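Zernach Residential Rents: Data Card

Prepared by the Trekenance Housing Data Office

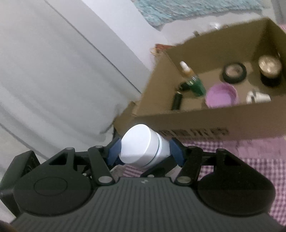 The dataset records asking rents and signed rents for apartments and single-family homes in the Zernach area. It is intended for tenants' groups, lenders, planners and researchers who need rent figures below the county level.

Contents

The current release holds 1112 lease records from 382 buildings in 19 neighborhoods. Each row is one lease. Renewals are entered as new rows and carry the same unit code as the earlier lease.

Files

leases.csv – one row per lease
buildings.csv – building type, year built, number of units
areas.csv – neighborhood codes and names

Main fields

unit_code: unit identifier, stable across releases
rent_asked: monthly rent as advertised, in dollars
rent_signed: monthly rent in the lease, in dollars
bedrooms: 0 for a studio
utilities: yes, no or partial
start_month: month in which the lease begins

Sources

Records are supplied by property managers who report to the Kereama listing service and by owners who file the office's yearly form. Street addresses are removed before release. Medians are withheld for any neighborhood with fewer than 3 leases in a quarter.

Known limits

Small owners are underrepresented, and rooms rented within an occupied home are not covered. Concessions such as a free first month are not deducted from rent_signed. Records from the Zerine district begin in July; comparisons with earlier quarters should leave that district out.

Updates and corrections

New files are posted each quarter, on a Wednesday. Corrected rows keep their original unit code and are listed in changes.txt. Errors may be reported to the office in writing, with the unit code and the field concerned.

Terms of use

The data may be copied and republished with credit to the Trekenance Housing Data Office. Users may not attempt to identify individual tenants or owners.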